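Liline Hand Gripper - Home Build Guide
Section 4: First Power-Up and Cloth Practice
Revised 2022-05-06

By now you should have a pair of printed grippers, a marker cube for each, and fewer spare screws than you were worried about. If you have more than 2 left over, go back to Section 3. They belonged somewhere.

4.1 Before you start

1. Check that each marker cube is seated squarely on its mount. Glue is permitted. Tape is how the January build got its reputation.
2. Plug the Sillado capture box into a wall outlet and wait for the light to stop blinking. It takes around 30 seconds and feels longer.
3. Open the Stendenar logger and set the buffer to 1000. The default port is 2826. Leave it alone unless something else in your workshop has claimed it first.

CAUTION: Route cables away from your feet before you pick anything up. With a gripper in each hand you have nothing left to catch yourself with.

4.2 Calibrating the fingers

1. Close the claw fully, then open it fully. Do this slowly.
2. Press Zero in the logger while the claw is open. Pressing it while closed works too, in the sense that every reading will be backwards.
3. Repeat for the other hand.

Note: If the fingers stick halfway, loosen the Jääskeläinen hinge a quarter turn. If they flop, you loosened it more than that.

4.3 Picking up cloth

Start with something small and limp. Cloth has no correct shape, so it can't be dented, and it doesn't roll under the furniture.

1. Hold both grippers out in front of you, cubes uncovered.
2. Pinch a fold of the cloth with one claw and keep the other open and nearby.
3. Lift straight up. Keep your sleeves off the markers.

One claw on the cloth, then a gripper up close:

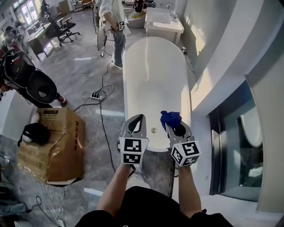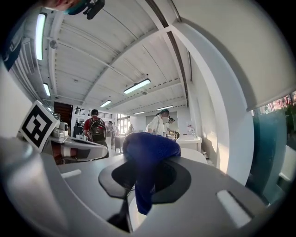 4. Lower the cloth, open the claw and wait a moment before moving off. Fabric likes to come along for the ride - a gentle wiggle is allowed.
5. Press Stop before you put the grippers down. Otherwise you will record a long, detailed study of your workbench.

If the logger reports a lost marker, go to Section 6.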